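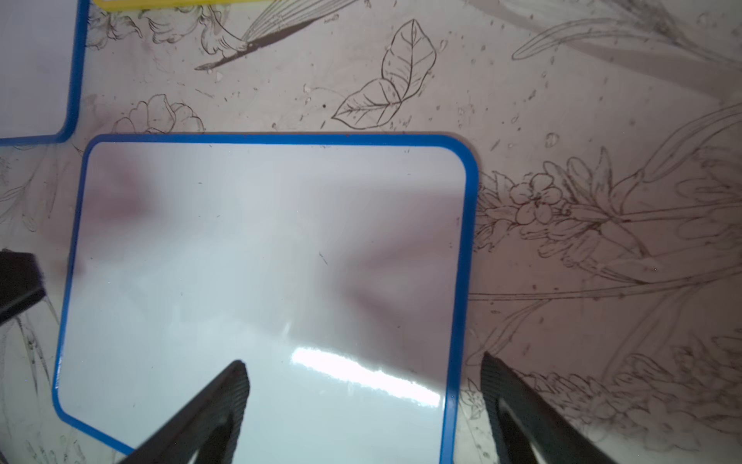 Wrist view attached to the ticket. Open fingers over the blue-framed board, glare streak at lower right, second blue-framed board at upper left.

Ticket: Wrist segmentation drops part of whiteboard, grasp planner picks edge that does not exist
Project: Fedham tabletop cell
Component: Cavgate (perception), Pascual (grasp planner)
Severity: medium
Status: closed, one follow-up open

Reported behavior

When the wrist view contains a glossy whiteboard with a strong reflection, Cavgate returns a mask with a diagonal notch in it. The notch follows the glare. Pascual takes the outline of the mask as the outline of the object and ranks grasps along the notch. One fingertip is then planned to land in the middle of the board. The collision check rejects the plan most of the time. When it does not, the finger presses on the writing surface and the force limit stops the arm.

Expected behavior: one closed mask per board, with the outline on the outer side of the blue frame.

Steps to reproduce

1. Start the cell with the patterned table cover on.
2. Place a blue-framed board flat, blank side up, with a second one close to one corner.
3. Move to the pre-grasp pose with the fingers open.
4. Request a mask with the prompt "whiteboard".
5. Request grasps from Pascual with default settings.

Baseline over 80 requests with the lights in the normal position: 50 masks with a notch. The rest were usable, though several were ragged near the fingers.

Log excerpt

[perception] prompt=whiteboard instances=2
[perception] instance 0: area ok, contour vertices=300 (limit reached)
[perception] instance 1: touches image border, flagged partial
[planner] instance 0: 4 candidates, best on segment "inner"
[planner] collision check: finger_left intersects object
[planner] no valid grasp

The vertex limit is the useful line here. A board with rounded corners does not need that many points. Anything that hits the limit is following noise.

Comment 1, Monday morning

First guess was exposure. Locked the exposure on the wrist camera and lowered it two steps. The glare got narrower but stayed saturated in the middle, and the botanical print on the cover lost contrast. The mask notch was still there. Reverted.

Comment 2

Second guess was the table print. The dark line drawings run right up to the frame on the right side, with a flowering sprig and a long stem line meeting the edge of the board. The contour step can follow those lines outward. Swapped in a plain cover and ran the same poses. The small spurs on the outside of the mask went away. The notch did not. So there are two separate faults and the print only explains the smaller one. Put the patterned cover back, as it is the harder case and we want it in the test set.

Comment 3

Dumped the intermediate layers from Cavgate. The coarse mask covers the whole board every time. The notch is added in the refinement stage, which compares local color against the mean of the coarse region. Saturated pixels fall outside the tolerance and get removed. The reddish-brown reflections are softer and mostly survive. The specular filter is meant to protect these pixels, but it runs after refinement in the current config. Checked the history: the order was changed when the config was moved to the Titanik format. The old file listed the stages explicitly. The new one sorts them by name, and "refine" comes before "specular".

This affects every cell that was moved to the new format, including those that never see a glossy object and have no reason to notice.

Comment 4

Workaround for anyone blocked: set refine to off in the local override. The coarse mask is good enough for a board this size. Do not use the workaround for thin objects, the outline will be too wide and the planner will open the gripper more than it should.

Comment 5

Fix is in two parts.

Part one, Cavgate. Stages now carry an explicit order field. Loading fails with an error if the field is missing. A warning was considered and dropped, warnings in that log do not get read.

Part two, Pascual. The planner no longer accepts an inner segment as a grasp edge for objects tagged flat and solid. It fits a rounded quadrilateral to the outer contour first, then takes candidates from the fit. If the fit error is too high it returns no grasp and says so, with the fit error in the message. Before this the message was only "no valid grasp", which told the operator nothing.

The fit handles perspective. This matters in the wrist view, where the left edge of the board slants while the top edge stays close to horizontal. A plain rectangle fit was tried first and put the left side well off the frame.

Comment 6

Related problem found during testing. The fingers are in view at the pre-grasp pose and the left one overlaps the lower part of the board. The self mask removes it from the object mask, leaving a finger-shaped bite along the lower side. With the old planner the bite could also produce candidates. With the fit it is ignored, provided enough of the outline is visible on the other sides.

The bottom edge of the board is outside the image at this pose, so the fit has three sides to work with. That is the minimum. If a second side is lost the planner should ask for a new viewpoint. It does not do that yet, see follow-up.

Comment 7

Retest with both parts applied, same 80 requests, patterned cover, normal lights. No notched masks. Pascual returned a grasp for all but 4. Those four were poses with the arm low enough that both the bottom and right edges were outside the image, and the fit was correctly refused. Contour vertex count stayed well under the limit on every request.

The partial board in the corner was flagged partial each time and never offered for grasping. No change needed there.

Resolution

Root cause: stage order lost in config migration. Fixed in Cavgate and hardened in Pascual. Override from comment 4 should be removed from local files after updating. The loader prints the path of any override it still finds.

Follow-up (open)

Planner to request a new viewpoint when fewer than three sides of a flat object are visible. Proposed behavior is to retract along the camera axis and retry once. Needs a decision on the maximum retract distance, as the Fedham cell has less clearance behind the arm than the others. Assigned to the planner queue.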